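Trimming a Rubber-Powered Duration Model
Notes for the evening class, session four

Right, so by now most of you have a Parkamar on the building board with the wings covered and the tail in place, and the temptation is to wind it up and let go. Please don't! I've broken more models in the first ten minutes of their lives than in all the years after, and every one of those was my own impatience. These notes go with what I talked through in class, plus some bits I forgot to say.

Start with the balance point

The plan marks it at 61 mm behind the leading edge, measured at the wing root. Put the rubber in first, and the propeller, and anything else that flies with the model. I still see people balancing the bare airframe and then wondering why it drops its tail. Hold it up on two fingertips under the wing and see which way it tips. If it's nose-down, slide the wing forward a little before you reach for any clay. If it's tail-down, slide the wing back. Clay is the last resort, and I say that as somebody who has used plenty of it.

While the model is in your hands, sight along it from behind. You're looking for warps. Both wing panels should show the same amount of underside, apart from the small washin on the left inner panel that's drawn on the plan (the left, looking from the tail forward - I had two people do the right one last year and their models screwed themselves into the ground). A warp you didn't put there has to come out. Steam from a kettle, twist it a bit past where you want it, hold it until it's cool, look again.
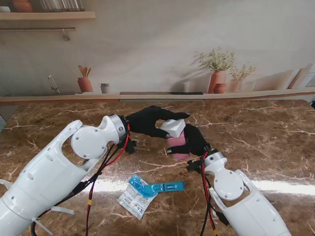
Arms and hands over a small pink cup.

The test glide

Pick a calm hour. At Rowlands the air is usually still at 7 in the evening, and the long grass on the far side is kind to undercarriages. No turns on the motor. Hold the model just under the wing, level, and push it away at its own flying speed, aiming at a spot on the ground well in front of you. It's a push, like sending a dart slowly. Throwing it upward tells you nothing at all.

Three things can happen, more or less. If it swoops up, hangs and drops, it's stalling, so put a sliver of balsa under the front edge of the wing's rear support, or easier, lower the back of the tailplane by a hair. Hmm, let me put that more carefully, I muddled it in class too. For a stall you want less difference between the wing angle and the tail angle. So the tailplane's trailing edge goes DOWN, or its leading edge goes up. For a dive you do the opposite. Write that inside the lid of your field box. And if it goes off nice and flat with a gentle turn to the right, leave it alone and go on to power.

Change one thing at a time. I know it sounds fussy, but if you shift the wing and bend the rudder together and the glide gets better, you've no idea which one did it.

Rubber

Wash the strip in lukewarm soapy water, dry it in the dark, then lube it. I use silicone, a few drops worked along the strands in a plastic bag. Braid the motor so it doesn't bunch at the back when it runs down, otherwise your lovely balance point wanders off halfway through the glide.

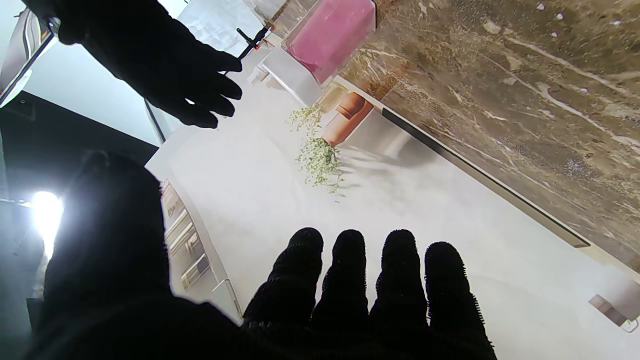 Breaking in a motor takes patience. Stretch it to a few times its length and hold it there, let it rest, then wind it in stages with a good rest between them. My own best motor came apart at 1,014 turns, on the bench, thank goodness, inside a tube. I now stop at 1,000 on that size and I sleep better. Wind stretched out, walk in as the turns go on, and wear glasses. When a full motor lets go inside a fuselage there isn't much fuselage left to argue about.

First power flights

Ninety turns. That's all, 90, on a motor that'll take ten times as many. You only want to see which way it leans when the prop is pulling. The power pattern on the Parkamar is a climbing right-hand turn, and it comes from the thrust line, so adjust it at the nose block with thin card shims. If it stalls under power but glides well, add downthrust. If it won't turn, add a little right thrust. Don't touch the tail at this point, you've already got the glide sorted and you'll lose it.

Double the turns once it looks happy, and double again. Each step will show up something new. The burst at the start is the hard part on a heavily wound motor, when the torque wants to roll the model left while the nose is still coming up, and that's what the washin is there to catch.

The bigger Notar wing came up in class as well, and whether the same steps work on it.
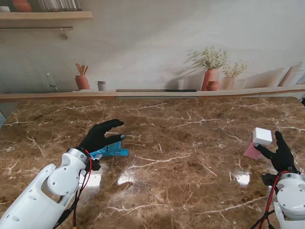
Wutthorpe wrote back to the class list that they do, but the glide wants trimming first with the prop folded, and the long wing shows a warp much sooner than the short one. I'd go along with that. The club over there flies in more wind than we do, so their models are set a shade nose-heavy, and if you borrow their shim settings you may need to back off the downthrust a touch.

For next time

Bring the model assembled, a made-up motor, some scraps of card for shims, and a pencil. Mark the wing position on the fuselage before you take anything apart for the trip home. Fit the dethermalizer line too if you've got that far, and set the tail pop-up with a proper stop so it lands at the same angle every time. We'll do fuses and timers in the first half, then go outside if the air's any good.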